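Thread on kitchen circuits, part two. Part one covered reading your panel. This one covers what a countertop appliance does to a branch circuit, with the numbers people kept asking me for.

Start with the nameplate. It's on the back or the underside and gives watts, amps or both. If it only gives watts, divide by your supply voltage. At 120 V, 1000 W is 8.3 A. At 240 V the same load is 4.2 A.

A 15 A breaker at 120 V gives you a ceiling of 1800 W. For anything running three hours or more, plan on 80 per cent of that, so 1440 W. A toaster oven plus a kettle is over the limit before you've plugged in the radio. 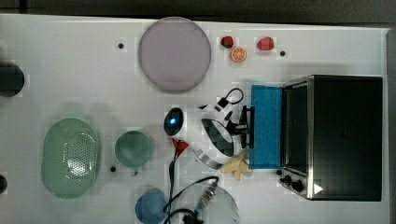 Second point: breakers are slow near their rating. A 15 A breaker carrying 17 A can hold for many minutes. The circuit is overloaded for all of that time and the wire is warming up.

Roy Hollis asked whether a power bar with its own breaker helps. It protects the bar and its cord. It doesn't add capacity upstream. The wall circuit sees the sum of everything on it, same as before.

Older Canadian kitchens often have split receptacles: two hot legs, a shared neutral, a two-pole 15 A breaker. The top and bottom outlets are on separate legs, so 1000 W in each is fine. Two big loads on the same half, at two different boxes, is not.

Newer ones usually have 20 A receptacles with one T-shaped slot. That's 2400 W on one circuit, with GFCI protection near the sink. Don't assume which kind you have. Look at the slots, then look at the panel.
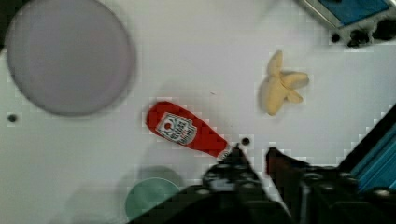 Voltage drop, briefly. My kitchen run is long and 14 gauge. I measured 121 V with no load and 116 V with 1840 W of heating on it, for as long as it took to read the meter. Five volts — a bit over four per cent. I've since split that load across two circuits.

Luminița Grecu pointed out that a heating element draws less current as the voltage falls, and power goes with the square. Correct. At 116 V that 1840 W load is closer to 1700 W. Toast takes longer.

Extension cords: a 16 gauge cord of 50 feet is not for heating appliances. If the plug is warm after ten minutes, stop using it. A discoloured blade means the receptacle needs replacing too.

Part three will be on receptacle wear and why backstabbed connections fail first. If you have a plug-in meter, log your fridge for a day before then — the startup current is worth seeing.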